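In Defence of the Unsorted Pile

Opinion, by Thanasis Pappas

It is the settled view of most household manuals, and of a good many institutions, that laundry should be sorted before it goes anywhere near a table. Whites, colours, towels and delicates are to be parted at the hamper and kept apart until they reach the drawer. I wish to argue for the opposite practice. Clothes should be brought together in one heap on one good, firm surface and dealt with from there.

The question came before us at Murnby in May, when the linen room at Grastard House was due for new shelving. The proposal was for a wall of labelled compartments, one for each class of item. It was a handsome drawing. The Katsaros report, which accompanied it, ran to 5 pages and recorded that the house had handled 3,812 pieces in the period under review. It did not record how long any of them had spent waiting in a compartment for others of their kind.

That waiting is the weakness of the sorted system. A single towel in the towel section is not thought worth folding. It stays there until it has company, and meanwhile its owner takes a clean one from the cupboard. Residents at Grastard were familiar with the result: full compartments, bare shelves, and a notice asking them to be patient.

A heap makes a plainer demand. Whatever is on top is folded next, whether it is a shirt or a flannel, and the work is finished when the surface is clear. The decision about where a thing belongs is made once, with the thing in the hand, and that is the moment when the decision is easiest. A sleeve can be turned the right way out and a loose button noticed. Sorting at the hamper invites none of this attention, for the clothes are then merely thrown.

I accept that the method has its conditions. The table must be large and it must stand at a proper height. A bed will not do, as anyone will know who has moved a half-finished heap to the floor at eleven at night. There must also be a bin close at hand, and it should be of a soft material with handles, so that one person may carry it. The Giment catalogue lists a rigid model at a price of 600, which I should not recommend to any house with stairs.

Nor do I suggest that everything should be washed together. Separation for the machine is a matter of dye and temperature, and the care label must be obeyed. My objection is to carrying those divisions forward to the folding table, where they serve no purpose. A dark shirt does no harm to a pale one once both are ready to be folded.

There remains the charge of untidiness. A mixed heap is not a pleasing sight, and visitors have remarked upon it. I would answer that a folding table is a place of work — it need only be clear when the work is done. We do not ask a kitchen to look laid for dinner while the potatoes are being peeled. 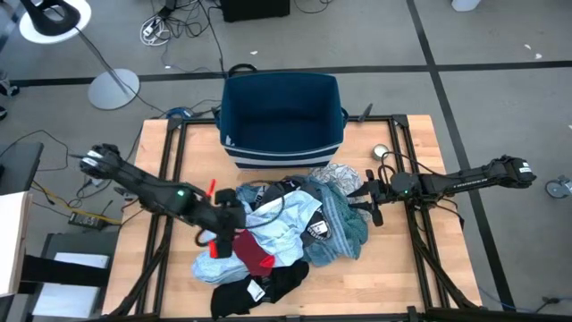
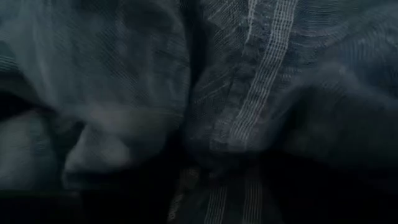
Mixed fabrics in a heap: the pile on the bench, with the striped navy bin behind it (first), and folds of dark cloth at close range (second).

The shelving decision has been put back to a Tuesday meeting. I shall be asking for 2 large tables instead, and for the compartments to be left out of the order altogether.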